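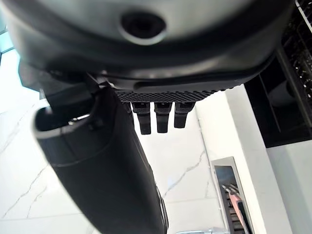

# Clenullow gripper kit: review after a season of use

Posted 12/08/2018

I bought the Clenullow kit from Malthorpe in April for £487, to go on the end of the arm I have been building at home. The arm is called Samuel and has had two other grippers before this one. The first was printed and cracked. The second was a second-hand parallel jaw that could hold a bolt but would drop anything soft.

The dark grey housing is smooth and rounded underneath, with a round recess in it. The studded black pad sits under that, with three short fingers hanging from it, and the long cylindrical finger goes on its own bracket to the side. It takes up more room than I had planned for. I had to move the wrist camera twice, and the housing still fills the top of the view. I can live with that, as the fingertips are the part I need to see.

## Putting it together

The manual is 31 pages and mostly clear. It took me two evenings. The first went well until the side bracket, where the drawing shows the plates in one order and the text gives another. Follow the text. I followed the drawing and had to take it all off again.

The screws for the bracket are very small and there are no spares in the bag. Work over a tray. The hex key supplied rounded off before I had finished, so use your own if you have a decent one.

Wiring is one cable to the controller. The plug only goes in one way, but the lead is short. Samuel's controller is in the base, so I made up an extension. Malthorpe sell one as well, and it ought to be in the box at this price.

## Setting up

Each finger has to be zeroed by hand the first time. You close it gently until the software reads contact, save the value, and go on to the next. The long finger is the awkward one. Mine drifted for the first week and I zeroed it most mornings, then it settled. A firmware update came out shortly afterwards and I have not had to do it again — I can't say which of the two fixed it.

The force limit is set at 2000 on a scale that the manual does not explain. I turned it down by a third for cups and left it alone for everything else.

## In use

The log shows 3153 grips as I write. The short fingers are good. They hold mugs, tins and a folded cloth, and they let go cleanly. The pad has kept its grip and the studs have not worn down as far as I can tell.

Thin flat things are poor. A coaster or an envelope needs to be pushed to an edge first, and even then it is hit and miss. The long finger is slow to close too, so anything that rolls will often have rolled by then.

Noise is fine in the daytime. There is a whine on closing that carries through the flat in the evening.

## Support

I wrote to the Malthorpe workshop in Stamham about the drawing. They answered in two days, agreed it was wrong and posted me a bag of bracket screws free of charge. The manual on their site still has the old drawing.

## Would I buy it again

Yes, for an arm that picks up household things of ordinary size. For small parts I would go back to a parallel jaw and save the money. Check the weight against what your wrist joint will carry before ordering — Samuel needed a stronger servo there, and that was another £31.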